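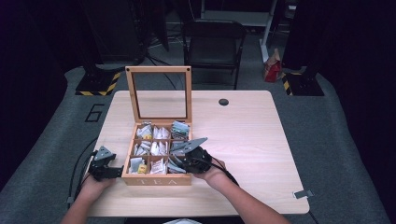 Drernarlow holds its lantern parade on the last weekend of summer, and the town opens the float barns to visitors on the Friday before. We drove up for both. The barns opened at ten on 30 August 2002 and we got there a little after eleven, having missed the turn at the feed store. If you come from the south, the sign for Dormont Road is behind a tree.

Parking on Friday was free in the school lot. On Saturday it is five dollars, cash, and the lot is full by four in the afternoon. There is a second lot at the ball field with a shuttle, but we waited for the shuttle and then gave up and walked. It is all downhill going in.

## The float barns

There are three barns in a row along the mill race. They were built for apples and still smell of them. The first holds the big floats, the second is for paper and wire, and the third was locked except for ten minutes when they brought a tractor out.

Eglė Jaunzems took our group through. She has been making lanterns for the parade for a long time and now runs the paper barn. The frames are willow, cut in February while the stems are bare, then bundled and left standing in the race until they will bend without splitting. The skin is white tissue brushed on with thinned glue, two layers for small lanterns and four for anything taller than a person. She let the kids brush some on. It takes a day to dry in good weather and the doors stay open for it.

The largest piece this year was a heron with its wings half raised. It has to go under the railroad bridge, so the neck is hinged at the shoulder and two people lower it with a rope. They practiced it once while we were there. It stuck, and they took the pin out and greased it and tried again.

The floats are lit with candles only on the hand-carried lanterns. The wagons use car batteries. I asked how long the batteries last and was told long enough, if the parade leaves on time.

The tour is free. There is a coffee can by the door for donations, and a table with postcards and small lantern kits. The kits were sold out in the flat-bottomed style but they had plenty of stars.
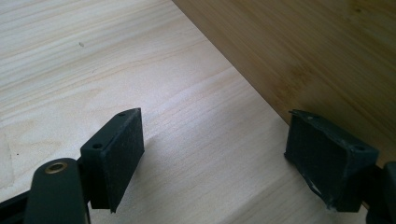 ## Saturday: the street fair

Main Street closes to cars at noon between the bank and the bridge. The food is on the bank end and the crafts are on the bridge end. We ate at the Vasiliauskas stand, where the line was long but moved. Potato pancakes with sour cream, and a cold beet soup that my wife liked better than I did. The stand across from it had sausages and a shorter line. Bring small bills for both.

There was a brass band on the bank steps at one and again at three. The same band, and mostly the same songs. A children's lantern workshop ran all afternoon in the library basement, and you need to sign up by lunchtime if you want a place.

The Dovel Hotel has the only public restrooms on that side of the street. The line for them was worse than any of the food lines. The library has more and they were nearly empty.

## The parade

It starts at the grange hall at dusk, which was about a quarter to eight. The route goes down Mill Street, under the railroad bridge, along the river, and ends at the landing. The paper said 2,000 people were expected and it felt like more than that where we were standing. The program listed 196 lanterns.

Edgars Luik walks at the front with a drum and sets the pace, and the pace is slow. From first drum to last wagon took fifty minutes to pass us. The streetlights on Mill Street are turned off for it. School groups come first with fish and stars, then the church groups, then the wagons. The heron went under the bridge with its neck down on the first try and got a big cheer on the other side.

We stood on the north side of Mill Street near the laundromat. The river side is better, since the lanterns show up in the water from there, and there is a low wall for sitting. People had put blankets on the wall by five.

At the landing some 300 small lanterns are set on wooden floats and pushed out. A rope across the river downstream catches them, and two men in a rowboat bring them back in afterward. There is no announcement when this is over. The drum stops and people start for their cars.

## Getting out and staying over

It took us forty minutes to get out of the school lot. The ball field lot was faster, according to the couple at breakfast the next day.

The Dovel was booked by spring. We stayed at a motel out by the highway, clean, with a loud ice machine. The campground past the dam has sites for tents only and charges by the vehicle.

Wear real shoes for the landing. The path is gravel and then mud for the last 200 feet. Take a flashlight for the walk back, and a jacket, as it gets cold by the water once the sun is down.

The barns stay open Sunday morning until noon, and some of the smaller lanterns are sold off then. We bought a fish.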